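Re: [Tillcombe-swap] Buckets, bags, and the great liner debate
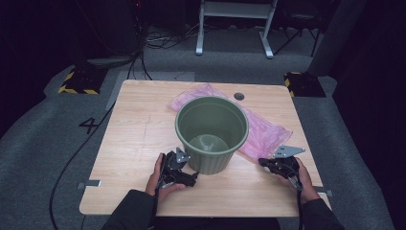

Green bucket, pink bag.

Zainab Afolabi wrote:

> Hi all,
> I picked up one of the green buckets from the Dodden Street giveaway and I'd
> like to use it as a wastebasket by my desk. My trouble is bags. The grocery
> kind slide down inside the minute anything heavier than a tissue goes in,
> and the big kitchen ones hang off the outside like a bathrobe. Is there a
> size that fits? And does anybody have a way to make them stay up that doesn't
> involve tape? I have tried tape. The tape came off and took up with the cat.
> Zainab

Zainab,

You've asked the one question on which this list has held firm opinions ever since the argument over jar lids, so brace yourself. I'll go first and the rest can correct me.

Size. Forget the gallons printed on the box. Whoever does that arithmetic has never met a bucket. Take a piece of string, run it once around the outside of the rim, and fold the string in half. The bag, lying flat, has to be a little wider than that. If it's a lot wider you get the bathrobe, and if it's narrower you'll split the side seam on the first try and say something the cat will remember.

Then depth. The bag needs to go down the wall, across half the bottom, and still have a hand's width left to fold over the top. People forget the bottom. A bag that reaches only to the base with nothing spare will hang there like a hammock until you drop in an apple core, and then it all goes south together.

The green ones have a thick rolled rim, and that's your friend. Fold the bag well down over it, then gather the slack on one side, twist it twice, and tuck the twist back under the fold. No tape. If you want to be fancy, a big rubber band under the rim will do the same job, and my sister-in-law uses the elastic from a dead pair of pajamas, a fact I have to live with every time I throw out a tea bag at her house.

The ribbed sides cause one small annoyance. Air gets trapped between the bag and the bucket, and the bag puffs up in the middle like it's about to make a speech. Put your fist in and press it down to the bottom BEFORE you fold the top over. If you've already folded the top over, lift one edge, let it sigh, and put the edge back. Please don't drill a hole in the bucket. Somebody on this list did, I won't say who, and then used it to mop.

As for the pink bags, I like them. They're thin enough to see through in places, so you can spot the missing earring before it leaves the house. They do come out of the packet in a state of total confusion, all crinkles and no obvious opening. Spread one out flat on the table first and find the open end at your leisure. Rubbing the edge between slightly damp fingers works. Blowing on it doesn't, though it gives visitors something to watch.

I wouldn't put them in charge of anything with corners. For a desk basket, where the worst you'll generate is envelopes and pencil shavings, they're fine. I bought a case of the things from the closeout place out past Clernden, 34 rolls with 15 bags to a roll, because the price was silly and I have no self-control near a pallet. You're welcome to a couple of rolls. Frankly you're welcome to ten. They're living in my coat closet and the coats have started to complain.

Two other things while I'm holding the floor:

Whoever has the spare handles from the Conceição boxes, could you bring them to the June swap? I have one bucket with no handle and I'm carrying it around like a casserole.

And would people please stop stacking the green ones wet. They grab each other and won't let go. I spent most of an evening with two of them and a kettle of warm water, and I'd like to say I won. Dry them, put a sheet of newspaper between, and they'll come apart like civilized buckets.

Zainab, let me know about the rolls. I'm home most days after 4, and the porch is always open if you'd prefer to take them without having to hear any of this again in person.

Walt

--
Tillcombe-swap: offers, wants, and opinions
To leave the list, reply with "leave" in the subject line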